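Call for participants: working group on good practice for hand-held gripper recording

By Aisling Foley
2026-01-25
14 shares | 3 comments

Tolluvik is looking for people who want to help us write a practical rulebook for recording manipulation tasks with hand-held grippers. We have a first draft of 23 rules. Now we need persons who do this work every day, or who must use the recordings afterwards, to read the draft, try it at a real table and tell us where it is wrong.

The draft grew out of our own project, Plukasier. In the first round we collected 3,739 recordings and kept 2,623 of them after review. Most of the rejected ones had nothing to do with the hardware. One operator began each task with the gripper already closed, another one with it open. The names of the tasks were written in four different ways. Two rooms had different rules about who may walk behind the table. These are small things, but they cost us many weeks, and when we asked other teams they had the same list.
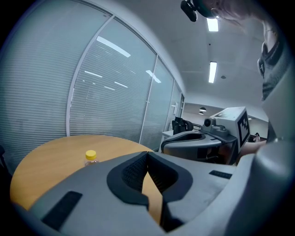 Two hand-held grippers, one at the round table, with a small bottle as the object.

The rules are divided in four parts: preparing the room, checking the gripper before a session, behavior of the operator during recording, and the handling of the data after. The third part is the weakest at the moment. We don't agree among ourselves on how long an operator may work without a break, or if a failed grasp should be repeated at once or recorded as it is. There is also an open question about consent of persons who come into view by chance, and we would like somebody with knowledge of privacy rules to join for this point.

What we ask from you

You read the draft before the first meeting and send written comments. You take part in five online meetings of 90 minutes. You try at least one part of the rules in your own workplace, or in our room at Hegarty House if you have no equipment. For the trial we lend a pair of grippers, and you should return them charged and with the check sheet filled in.

Who can apply

Operators, technicians, safety officers, students and researchers. A degree is not necessary. You should have used a hand-held gripper or a similar tool for some weeks, or have reviewed recordings made with one. The meetings are in English, but it doesn't need to be perfect, mine is also not.

What you receive

Each participant gets 500 euros after the last meeting, and travel to Hegarty House is paid separately. Your name will be printed in the rulebook if you wish it. The text will be free for everybody to use, including the company Firnness, which pays for the printing but has no vote on the content.

How to apply

Please send one page about your experience and name one rule that you would put in such a book, with a short explanation. It can be a rule you learned from a mistake. We will answer all applicants, also those we can't take. The finished rulebook is planned for October.

Questions about the work can be sent to me, Aisling Foley, through the contact form of Tolluvik. Please write "rulebook" in the subject line.

Get our newsletter with new calls and open positions. You can unsubscribe at any time.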